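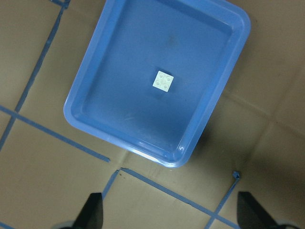
Ticket 1005: Bora fingers vs. Cerbridge fingers, small white brick
By Gunnel Wikström, May
2 min read

Vendor says the Bora set grips "anything up to 25 mm." I have doubts. Brick in the blue tray, same wrist camera, same Xie controller for both sets.

10:40 Bora. Closed on air. Offset changed by 2 mm, closed on air again.
11:15 Cerbridge. Picked, then dropped at the rim.
11:30 Blamed glare on the rim. Not convinced. Recalibrating.

Status: open. I won't sign off on either.

Comments

Kai-wen Mak: Firmware 321? Ours drifted too.

Gunnel Wikström: Yes, 321. They called that one fixed.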